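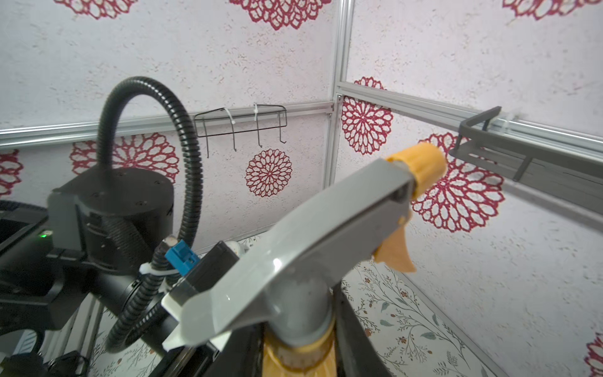 Departamento de Interiores y Vida Doméstica
Texto: Benjamín Bustos
Julio

El estampado vuelve a la pared, y también al suelo

Durante años, el blanco liso fue la respuesta institucional a cualquier duda sobre un espacio pequeño. Se pintaban las paredes, se retiraban las cortinas con dibujo y se recomendaba un suelo neutro que no compitiera con nada. El Departamento ha dedicado el primer semestre a revisar ese criterio, y de las 52 propuestas recibidas en la convocatoria de Fleltudport, más de la mitad incluían al menos una superficie estampada.

La combinación que ocupa estas páginas reúne dos motivos de carácter muy distinto. En los paneles se repite una flor roja de trazado radial, cercana al mandala, sobre un fondo claro. A la altura de la base, el dibujo cambia por completo: ramas finas de un gris verdoso, hojas menudas, pequeñas flores. El primero es un motivo de presencia, que se lee desde lejos; el segundo pide cercanía.

Mulugeta Negussie, responsable de revestimientos del Departamento, defiende que ambos pueden convivir siempre que uno de los dos renuncie al contraste. «El error habitual consiste en elegir dos estampados de la misma fuerza y confiar en que el mobiliario los separe», explica. Su recomendación es reservar el color intenso para el plano vertical y dejar en el horizontal los tonos apagados, con algún acento suelto que recuerde al de la pared. 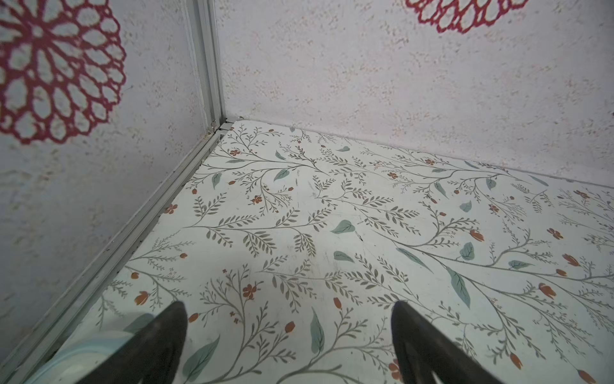

Queda la cuestión de la escala. Un motivo botánico de gran tamaño puede resultar excesivo en una superficie de trabajo, donde la vista necesita encontrar con rapidez lo que se ha dejado sobre ella. En las pruebas realizadas en el taller de Hayashi se compararon varios formatos de repetición, y el equipo se inclinó por los dibujos de rama larga, en diagonal, con espacios blancos entre hoja y hoja. El módulo de 40 centímetros fue el preferido para mesas y encimeras. Para suelos de paso se aconsejó uno mayor.

El segundo asunto es el mantenimiento, que suele tratarse al final y debería figurar al principio. Una superficie clara y estampada disimula bien la mota aislada, pero no perdona el cerco que deja un producto mal repartido. El Departamento recomienda pulverizar sobre el paño y no sobre el panel, trabajar de arriba abajo y terminar siempre con una pasada en seco. En las paredes de textura irregular conviene emplear una bayeta de pelo corto – las de rizo largo dejan fibras – y evitar cualquier presión en las juntas.

También el envase merece atención. Un pulverizador de cuerpo translúcido permite comprobar de un vistazo cuánto líquido queda, y un color vivo facilita localizarlo sobre un fondo dibujado. Conviene etiquetarlo con el contenido y la fecha de preparación, sobre todo cuando se rellena, y no mezclar nunca restos de productos distintos.

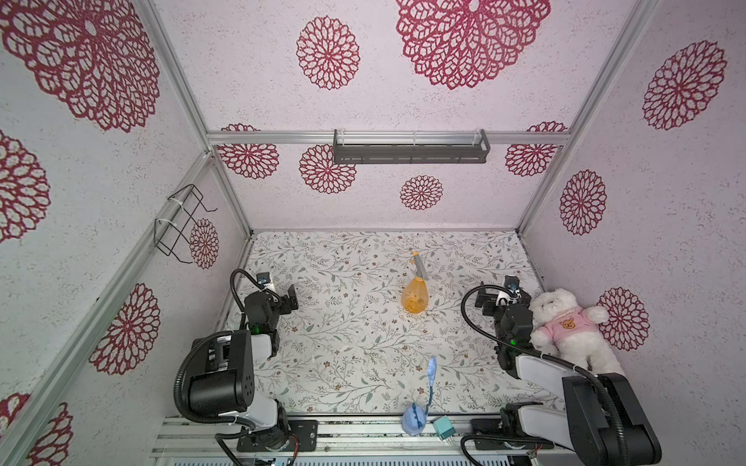 El pulverizador naranja, sobre la superficie de motivos vegetales; al fondo, las flores rojas de los paneles.

En cuanto al presupuesto, el estudio de Lerkine calculó un coste de 197 euros para revestir un rincón de trabajo, con material para tres paredes y una mesa. La cifra no incluye la colocación. Negussie aconseja adquirir un rollo adicional del mismo lote, pues las variaciones de tono entre tiradas son frecuentes en los rojos y apenas se advierten hasta que los paneles están montados.

Las muestras de ambos estampados pueden consultarse en la sala 79 de la sede de Fleltudport, en horario de mañana. El Departamento presta juegos de muestras a los centros que lo soliciten por escrito, con devolución antes de que finalice el mes.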